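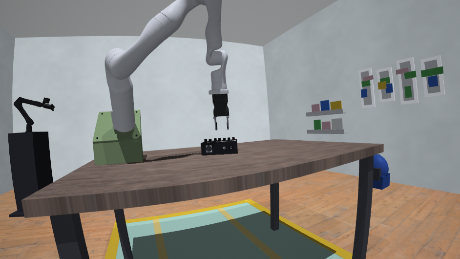

Anyone else watching Trarnholm? (no spoilers past ep 4 please)

narrowgate_77
August 17, 2026
Finished episode four last night. The part where Prasert Wannasri's character tells his grandmother he has a boyfriend is the best thing the show has done. She keeps peeling oranges and asks if the boyfriend eats fish. My mom cried and she doesn't even like subtitles.

Budex
It was fine. I thought the talk with the brother in episode two was better written. The grandmother one goes on too long and the music is too loud.

narrowgate_77
The music is loud, I'll give you that. Disagree on the length.

pelhamlou
I came out at 31 and my aunt asked me about my car insurance right after. So the fish line worked for me.

Budex
Not saying it's unrealistic. I'm saying we've had this same episode in every family drama for ten years. I'd like one where he's out from the start and the plot is about the ferry company.

tessamarsh
The plot IS about the ferry company, from episode five on. Sorry if that's a spoiler.

narrowgate_77
It is, a bit. Please edit.

tessamarsh
Can't, the edit button is gone for me.

pelhamlou
Does anyone know if Wannasri is doing the Narkbridge event in September? The page says 500 seats and tickets went up by 145 from last year's price — I'm not paying that for a panel with just the director.

Rashidi
He's on the list as of this morning. Panel only, no signing. I went last year and you couldn't hear a thing past the middle rows.

Budex
Then I'd skip it. They post the whole panel online a week later anyway.

pelhamlou
They didn't post the last one.

Rashidi
They did, it's under the old channel name. Bad sound on that too.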